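미벤트(Mivent) 664 철제 사물함, 여름 지나 가을까지 써 본 이야기

사물함 후기를 이렇게 길게 쓰게 될 줄은 저도 몰랐는데요, 지난번에 의자 후기 올렸을 때 다른 층 분들이 쪽지를 꽤 보내 주셔서 이번에도 용기를 내 봅니다. 저희가 원래 쓰던 건 전임자의 전임자 때부터 있던 나무 수납장이었어요. 정이 많이 들었는데 장마철만 되면 문이 불어서 안 열리고, 억지로 당기면 손잡이가 빠지고, 그 손잡이를 또 누가 서랍에 넣어 두고 잊어버리고... 결국 올해는 철제로 가자고 마음을 먹었습니다.

후보는 처음에 우모우(Umow) 제품과 미벤트 제품이었어요. 우모우 쪽은 색이 참 예뻤어요. 크림색이랑 연한 올리브색이 있는데, 카탈로그를 펼쳐 놓고 다들 한참을 구경했답니다. 그런데 매장에 가서 문을 여닫아 보니 제 귀에는 소리가 좀 컸어요. 아침 일찍 나오는 사람이 있는 공간에서는 그 "텅" 하는 소리가 은근히 거슬리거든요. 미벤트 664는 색이 밝은 회색 계열이라 심심하긴 해도 문 닫히는 소리가 둔탁하고 낮아서, 저는 그 자리에서 마음이 기울었습니다.
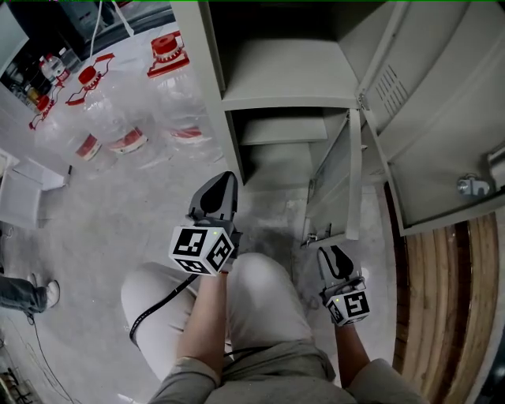 밝은 회색 철제 사물함 앞, 콘크리트 바닥

조립 이야기부터 할게요. 저희는 완조립으로 받는 대신 반조립 상태로 받았어요. 엘리베이터 문 폭이 애매해서 그랬는데 결과적으로는 잘한 선택이었습니다. 설명서가 그림 위주라 처음엔 좀 막막해요. 특히 뒤판을 끼우는 방향이 그림에서는 위아래가 똑같아 보여서, 저는 한 번 거꾸로 끼웠다가 다시 뺐습니다. 뒤판 모서리에 작게 눌린 자국이 있는 쪽이 아래예요. 이거 하나만 알고 시작하셔도 마음이 훨씬 편하실 거예요! 나사는 넉넉하게 들어 있고, 남은 나사는 봉투째 맨 위 칸 안쪽에 테이프로 붙여 두었습니다.

장갑은 꼭 끼세요. 겉면 모서리는 말끔하게 접혀 있는데 선반 안쪽, 그러니까 손이 잘 안 가는 뒤쪽 모서리는 마감이 조금 거칠어요. 다치거나 한 건 아니지만 소매 올이 한 번 걸렸습니다. 판매처에 말씀드렸더니 모서리용 고무 몰딩을 4000원에 따로 판다고 하시더라고요. 이 가격대 제품이면 그냥 넣어 주셔도 되지 않나 싶었지만, 붙여 놓으니 또 좋아서 투덜거리던 마음이 금방 풀렸어요.

수평 맞추기는 시간을 들일 만합니다. 바닥이 평평해 보여도 막상 세워 놓으면 어느 한쪽이 까딱까딱하잖아요. 664는 발 높이를 돌려서 조절하게 되어 있는데, 이 발이 손으로도 돌아가요. 공구를 찾으러 다니지 않아도 된다는 게 얼마나 고마운지요. 다만 물건을 다 채우고 나면 무게 때문에 잘 안 돌아가니까 꼭 비어 있을 때 맞춰 두세요. 저는 선반에 종이컵 하나에 물을 담아 올려놓고 봤습니다. 수평계가 있으면 더 좋겠지만 이걸로도 충분했어요.
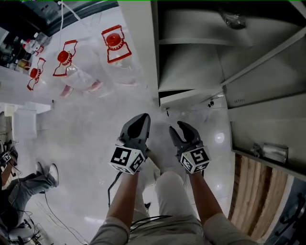
열쇠 이야기를 빼놓을 수 없겠네요. 기본 열쇠가 칸마다 나오는데, 열쇠에 새겨진 번호가 너무 얕아요. 141번인지 147번인지 형광등 밑에서 이리저리 기울여 봐야 읽힙니다. 그래서 저는 도착하자마자 색실을 묶어서 구분했어요. 다이얼식으로 바꿀 수 있는 부품도 있다고는 하는데, 예전에 다이얼식을 쓸 때 번호를 잊어버리는 분들이 워낙 많았던 기억이 있어서 (저도 그중 하나였고요) 그냥 열쇠로 남겨 두었습니다.

안쪽 공간은 생각보다 깊습니다. 겨울 외투를 걸어도 문에 눌리지 않고, 장화도 들어가고, 우산은 비스듬히 세우면 됩니다. 옷걸이 봉이 조금 얇아서 걱정했는데 두꺼운 코트를 걸어도 휘지는 않았어요. 선반 높이는 옮길 수 있지만, 옮기려면 걸쇠를 하나씩 빼야 해서 자주 바꾸실 분께는 번거로울 것 같아요. 처음에 한 번 잘 정해 놓고 쭉 쓰는 쪽을 권해 드립니다.

냄새도 궁금해하시는 분이 계셨지요. 첫 주에는 페인트 냄새가 꽤 납니다. 문을 열어 두고 퇴근하기를 며칠 하고, 안에 신문지를 구겨 넣었더니 많이 빠졌어요. 숯을 넣으라는 분도 계시고 커피 찌꺼기를 말려서 넣으라는 분도 계신데, 커피는 제가 해 봤다가 옷에서 며칠 동안 카페 냄새가 났습니다. 좋아하시는 분이라면 괜찮을지도요. 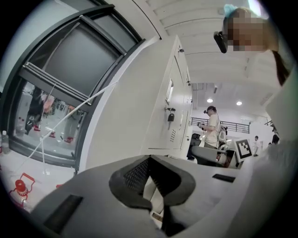

클로토라(Clotora) 생활환경팀 | 우리가 써 본 비품

청소는 정말 쉬워요. 물기를 꼭 짠 행주로 한 번, 마른 걸레로 한 번이면 끝이고, 손자국도 어두운 색 제품보다 덜 보입니다. 문 위쪽 환기 구멍에는 먼지가 끼는데 안 쓰는 칫솔이 제일 잘 들어가더라고요. 자석이 붙는다는 것도 소소한 기쁨이에요. 메모지도 붙이고, 10월 들어서는 단풍잎 모양 자석을 누가 붙여 놓아서 지나갈 때마다 기분이 좋습니다.

페닝턴(Pennington) 지점의 디미트리어스 몬토야 씨는 같은 회사의 685를 쓰고 계신데, 칸이 더 넓은 대신 문이 커서 열 때 뒷사람을 자꾸 살피게 된다고 하셨어요. 통로가 좁은 곳이라면 664가 나을 것 같습니다. 반대로 부피 큰 가방을 들고 다니는 분들이 많으면 685도 한번 보시고요. 가격 차이는 시기마다 달라지니 견적을 따로 받아 보시는 게 좋아요. 저희도 견적을 다시 받았더니 배송비가 빠져서 나왔답니다.

아쉬운 점을 모아 보면 얕은 열쇠 번호, 안쪽 모서리 마감, 그리고 이름표 꽂이예요. 이름표 꽂이는 투명한 덮개가 헐거워서 문을 세게 닫으면 종이가 조금씩 밀려 내려옵니다. 종이를 두 겹으로 접어 넣으면 나아지긴 하는데, 글씨를 예쁘게 써 놓고 접으려니 괜히 아까워요.

그래도 다시 고르라면 저는 또 이걸 고를 것 같습니다. 장마를 한 번 났는데 문이 뻑뻑해진 곳이 없었고, 경첩에서 소리도 안 나요. 별점은 다섯 개 중에 네 개 드립니다. 고무 몰딩 남은 것이 조금 있으니 필요하신 분은 제 자리로 들러 주세요. 오후 세 시쯤이면 대체로 자리에 있어요.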